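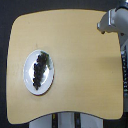
4. Setting up the Pasteo label printer

Complete sections 2 and 3 before you start. The printer must be out of its carton, and the orange shipping tape must be off the lid and the paper tray.

4.1 Choosing a place

1. Put the printer on a flat, level surface that does not shake when someone leans on it.
2. Leave 12 inches of free space in front of the output slot. Long labels curl and will jam if they meet a wall.
3. Keep the printer away from heaters and direct sun. Labels left on the roll in a hot room can stick to each other.

Note: The rubber feet may leave marks on some furniture finishes. Put a sheet of paper or a thin mat under the printer if this matters to you.

4.2 Connecting the power

1. Plug the small end of the power cord into the back of the printer. Push until it clicks.
2. Plug the other end into a wall outlet.
3. Press and hold the power button for two seconds. The light blinks amber and then turns green.

CAUTION: Use only the power supply that came with the printer. Supplies from the older Tosh model have the same plug but a higher voltage and will damage the main board.

If the light stays amber, the lid is open or there is no roll inside. Go on to 4.3. The light turns green when the roll is in place.

4.3 Loading a roll

1. Press both side tabs and lift the lid.
2. Slide the two roll guides apart.
3. Set the roll between the guides with the labels facing up. The loose end should come off the top of the roll.
4. Move the guides in until they touch the roll on both sides. Do not squeeze it. The roll should turn freely.
5. Pull the loose end forward past the cutter.
6. Close the lid and press down on both corners – one click on each side.
7. Press the feed button once. The printer moves the roll forward to the start of the next label.

A full standard roll holds 538 labels. Wide rolls hold fewer, and the number is printed on the core.

CAUTION: The cutter is sharp. Keep fingers and loose sleeves clear of it whenever the lid is up.

4.4 Printing a test label

1. Make sure the light is green.
2. Hold the feed button for five seconds and let go.
3. Check the label that comes out. The border should be the same width on all four sides.

If the border is uneven, open the lid, move the guides in again and repeat the test. If the print is faint on one side, clean the print head as described in section 7.

4.5 Connecting to a computer

1. Install the Orix software before you plug in the cable.
2. Connect the cable to the printer and then to the computer.
3. Open Orix and choose Add Printer. The printer is listed as Pasteo 26.
4. Select the label size that matches your roll and click Save.

Note: Orix can store up to 2000 label designs. Designs made in the older version open normally, but barcodes must be placed again by hand – their position is not carried over.

For help with this section, write to Hiba Kanaan at the Zundside support desk and include the serial number from the bottom of the printer.

Section revised December 30, 2022.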